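Folding season, again

19th January

I've been promising to write up the jacket work since June, and the kettle's on, so let's have a proper go at it. For anyone new, I spend my evenings on cloth handling with two-handed grippers, and for the past while that has meant one quilted jacket and a lot of patience. 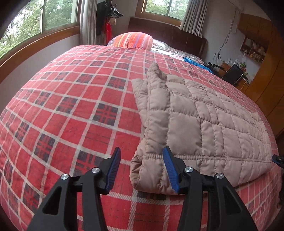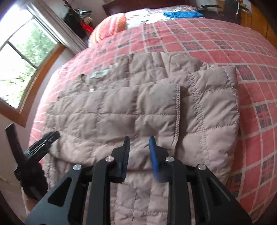 The question I started with was a small one. If you train a folding policy on demonstrations from a person holding a gripper in each hand, does it matter how untidy the starting pile is? My first batch, which I called Ormsby, was 162 folds, all begun with the garment laid out nicely. It learned quickly and I was very pleased with myself (you can guess how long that lasted). Give it a sleeve tucked underneath and it would grab at nothing, over and over, like my old dog looking for a biscuit.

So the second batch, Mendo, got messy starts. I'd toss the jacket down and fold from wherever it landed, and I kept only 56 of those because my wrists had opinions. Mixed in with the tidy ones, they made a bigger difference than anything I'd done to the network itself, and I'd fiddled with that for months! The new policy will let go of a bad grip and try again, and I hadn't labelled a single step of that.

Padding is still a headache. The thick seams spring back after the second fold, and the fingers often close on one layer when I wanted 2. I'd like to try a slower close next, and maybe a softer pad.

If you've done anything similar with doonas or sleeping bags, please leave a comment, I'd love to compare notes over the weekend.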